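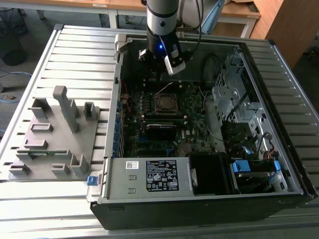
Foto: taller compartido Vatgate

Paso 3. Colocar la torre y la placa de soportes

Tumba la torre sobre la mesa, sin el panel lateral, y pon la placa impresa a su izquierda. El módulo de memoria va tumbado en la ranura baja - siempre la misma, el programa no la busca. Imprimimos los soportes a 65 mm/s.

Paso 4. Enseñar los puntos de aproximación

Lleva el brazo a mano hasta quedar 80 mm por encima del zócalo y guarda el punto en Stulo.

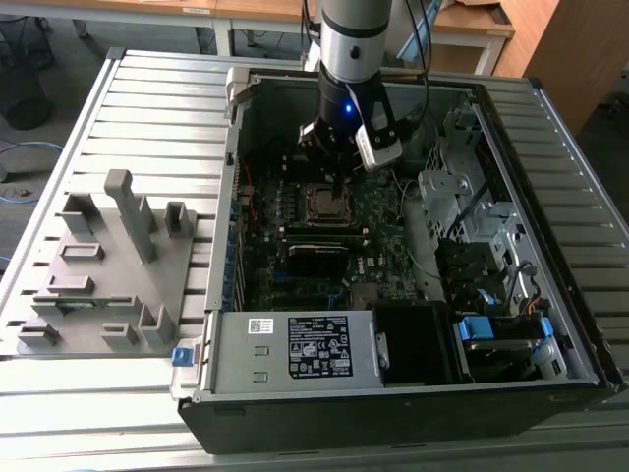 Baja después en tramos de 7 mm, con la velocidad al mínimo, y guarda cada parada. Si la pinza roza la chapa, sube y repite el tramo. Espera 1000 ms antes de cerrar los dedos.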